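Technical Translator and Terminology Editor (Part-time, Fixed Term)
Bruvik Language Services
Posted Thursday, September 10, 2020

Position summary

Bruvik Language Services is seeking a part-time technical translator to work from Norwegian and Icelandic into English. The position supports a single long-running contract, the revision of maintenance and safety manuals for commercial kitchen and food-handling equipment sold in Canada. The successful candidate will translate new material, revise existing translations and maintain the client term base.

The position is 20 hours per week for a term of 11 months, beginning in November. Renewal depends on the contract. Work is done remotely, with hours set by the translator except for a weekly call.

Background to the contract

The source manuals were written over a long period by several departments and do not follow one style. Older manuals are in Norwegian (Bokmål). A smaller group, acquired with the Steinarsdóttir product line, is in Icelandic. Many of these were translated into English once already, by different suppliers, and the same part may carry three or four English names depending on the volume. The current contract is meant to bring the whole set under one vocabulary before the manuals are reissued.

Subject matter includes dishwashing machines, waste stations, floor drains, shelving, ventilation hoods, and the cleaning schedules that go with them. Translators do not need a background in food service, but they must be willing to look things up and to ask when a source sentence cannot be resolved from the text alone.
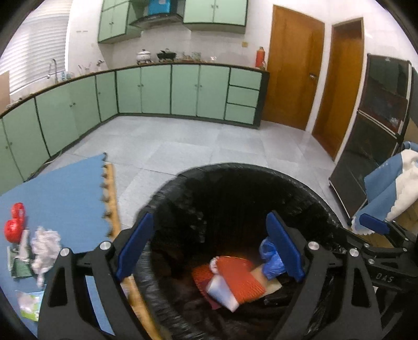 Do I need to translate from both languages? Applicants must work from Norwegian; Icelandic is an asset, and the Icelandic manuals can be assigned to a second translator if required.

Duties

Translate new and updated sections from Norwegian, and from Icelandic where qualified, into Canadian English.
Revise existing English text against the source and correct errors of meaning, number, unit and cross-reference.
Record every new term in Mimeo, our term base, with source, context sentence and status.
Flag source errors in writing. Source errors are not to be corrected silently in the translation.
Apply the client style guide, including its rules on warnings, cautions and notes.
Revise the work of one other translator each month and have one's own work revised in return.
Attend a weekly call of no more than one hour.

Spelling, units and style

All deliverables use Canadian spelling: centre, litre, colour, grey, fibre. Metric units come first. Imperial equivalents appear in parentheses only where the part is sold in imperial sizes. Decimal commas in the source become decimal points. Instructions are written in the imperative and limited to one action per step. Plain words are preferred where the client glossary allows a choice, so "use" is chosen over "utilize" and "before" over "prior to".

Warnings are translated in full each time they occur. They are not shortened or merged, even when the source repeats the same warning on facing pages.

Tools

Files are supplied and returned as XLIFF. Any translation environment that handles XLIFF without altering tags is acceptable. Access to Mimeo is provided through a web browser at no cost to the translator. We do not supply hardware. A reliable connection and a machine able to open large reference PDFs are needed.

Machine translation may not be used on this contract. The restriction is a client requirement and applies to individual sentences as well as to whole files.

Qualifications

Required:
A degree or diploma in translation, or equivalent experience as a full-time translator.
Strong reading knowledge of Norwegian (Bokmål) and native or near-native written English.
Experience with technical texts that include numbered procedures and parts lists.
Legal entitlement to work in Canada.

Preferred:
Reading knowledge of Icelandic.
Certification from a provincial translators' body.
Experience building or cleaning up a term base.
Familiarity with Nynorsk, which appears in a few of the oldest inserts.

Candidates who have worked on veterinary or animal transport texts may also be considered for our Petport account, which uses the same language pair and is recruiting separately. Please state in your letter if you would like your application passed on.

Terms

This is a fixed-term employee position and is not offered on a freelance basis. Pay is hourly and is set according to certification and experience; the pay scale is sent to all applicants invited to the second stage. Vacation pay and statutory holidays are handled under the law of the province in which the employee lives. Revision, term entry and calls are paid at the same rate as translation. There is no daily word quota, but we expect a steady output and will discuss it if deadlines are being missed.

Core hours are limited to the weekly call, held in the morning Eastern Time. Applicants in other time zones are welcome.

Selection process

The process has 2 stages. In the first stage, applications are read by two of our revisers, working separately. In the second stage, selected applicants complete a paid test and a short telephone interview. The test has two parts: a translation of some 100 words from a cleaning procedure, and a revision exercise in which an existing English translation is checked against its source. Comments on the source text are marked along with the translation itself. Applicants have three working days to return the test and may use any reference material except machine translation.

Written feedback on the test is given to everyone who completes it.

How to apply

Send a résumé and a letter of no more than one page by email to the address on our contact page, with "Technical Translator" in the subject line. The letter should state your working languages, the direction in which you translate, the tools you use and your province of residence. Please do not send translation samples at this stage. Many samples are covered by confidentiality terms, and the test takes their place.

Applications are read in the order received and the posting will be taken down when the position is filled. Applicants who need the test in another file format, or extra time for reasons of disability, should say so when they are invited to the second stage.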